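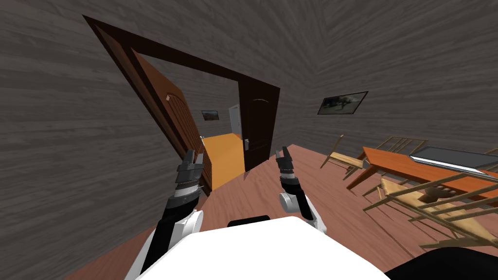 Ticket reopened by Bheki Joubert, April 4, 2020. The Trikik scorebook still drops the last half inning when a game goes past 12 innings, and I don't accept "fixed" as a status when the box score comes up a run short. The team color is wrong as well – we asked for a reddish brown like the plank floor, on a gray close to the walls, and got fire-engine red on white. That one can wait. The missing runs can't.

Reply, Mulugeta Yilma, Sterka support: Could not reproduce. Please clear the cache and import the season again.

Joubert: Did that in December, and twice since. The import claims 1,910 plate appearances. The file I sent has more, and the log stops without an error. Your note blames the file size, but the Mathebula file is bigger and loads fine.

Yilma: There is a limit of 300 rows per game when pitch data is on. We raised it in the last update.

Joubert: Raised it to what? The settings page says 300. I'll believe it when the Ernaden game shows the bottom of the 13th. Leave this open.

Status: waiting on vendor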